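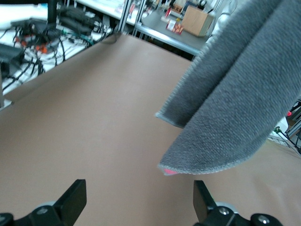
Notebook, towel folding, July, entry 11

Subject: finding the second corner from the wrist view

Morning, before 9

I continue with the question from the last entry: can the policy find the free corner of a hanging towel using only the wrist camera, or does it need the overhead camera also. My opinion until now was that it needs both. After this week I am less sure, and I write down why, so that the Trirgate people can repeat it if they want.

Setup is the same as in entry 10. Gray fleece towel with the stitched border, tan cover on the table, two black fingers with the flat pads. The towel hangs over the table in two folds and the two folds overlap. For the wrist camera this is the difficult pose. The upper fold gives a nice rounded corner that points down toward the middle of the table, and the lower fold gives a long curved edge with no corner that I would trust. A person would look at it and know which is which. The corner detector does not know. It likes everything that is round.

The pink patch

At the lowest part of the lower fold there is a small piece of pink that comes out from under the gray. I believed first it was the label. Then I was thinking it could be the edge of another layer. From the wrist view I cannot decide this, and I do not want to put "label" in the annotation if I cannot decide it. For now the class in our file is called "pink, unknown" and it is kept separate from "corner" and from "edge".

Why I care so much about it: the old detector (the one we trained in spring on the Plulberg set) puts its highest score on pink very often. In the Plulberg set all towels had a colored label near one corner, so the network learned that color means corner. It is a shortcut. It gave us good numbers in spring and I was happy with them, and I should have looked at the heat maps earlier.

Method

I took 1,550 wrist frames of hanging poses and labeled them in three classes: true corner, fold that looks like a corner, and the pink one. The rule for true corner is that both stitched borders must be visible and must meet. If only one border is visible, it is a fold, also when the outline is round. This rule is strict and we lose some real corners with it. I prefer to lose them.

Then I trained the Olaniyan head again on top of the frozen backbone, two versions:

Version A: color frames as they are.
Version B: the same frames, but hue is shifted at random inside the towel mask, so pink can become green or blue or almost gray.

Everything else is equal, same seed, same learning rate. The split is by recording session and not by frame. If I split by frame, the neighbors go in both parts and the result is worthless (see entry 7, where I made exactly this mistake).

Test was on the robot, 37 hanging poses for each version. I counted as success when the second finger contact was on a true corner. I did not count whether the fold after this was nice, that is a different question and it depends on the motion part.

Result

Version A: 19 of 37
Version B: 30 of 37

So the random hue helps. I expected some gain but smaller. I looked at all 7 failures of version B by hand:

– 4 times it selected the rounded end of an upper fold
– 2 times the corner was outside the camera view at the moment of decision
– 1 time I do not understand, the score map was flat everywhere

For version A, 11 of the 18 failures were on or very near the pink patch. This is for me the clearest sign that the shortcut was real.

The test is small and I would not write a paper sentence from it. But the direction is clear enough to stop with version A.

Light

The upper part of the towel is brighter than the rest, it gets the light from above, and the stitched border is only a little lighter than the fleece. In the bright part the difference between border and fleece becomes very small. I checked the border channel alone and it has weak answers there. In the lower part, near the table, it works well. I lowered the exposure one step and the border came back in the bright part, but then the shadow side of the fold is too dark. One step is maybe too much. The camera driver allows half steps, I did not try.

The tan cover is good for us. It is matte and has only faint specks, so the segmentation of towel against table has almost no errors. The mask has more trouble at the left side, behind the border of the table cover, where the cables are. The black loops and the orange connectors give many small edges, and sometimes the mask puts a thin island there. I cut the region away with a fixed polygon. It is ugly but the island cannot be selected anymore. If somebody moves the table, the polygon must be drawn again! I put a comment in the config file.

Afternoon

Discussion with the Skuvero side on the phone. They ask why we do not simply shake the towel to make the folds open. It is a fair question. Shaking costs time and with the fleece it does not help much, the two layers stay together. With thin cotton it is better. I promised to record some shaking poses for comparison, but I want first to finish the present series, otherwise I have two changes at the same time.

They also ask if a depth camera would solve it. Perhaps in part. The upper fold and the lower fold are at different distances, and this should be easy to see in depth. But our depth camera has a minimum distance that is longer than the distance from the wrist to the towel at the decision point. We would need to move the decision point back, and then the stitched border is too small in pixels. I have no good answer. I note it as open.

To do

– Half step of exposure, repeat the border check on the bright part only.
– Second annotator for 100 frames of the class "fold that looks like a corner". I am now too used to my own rule.
– Run version B with the towel turned over, so the pink patch is up.
– Look again at the flat score map. Save the feature layers this time, not only the output.
– Ask Plulberg if they have frames of towels without label.

Weights for version B are in the shared folder under the entry number. Version A stays there also, for comparison, please do not put it on the robot.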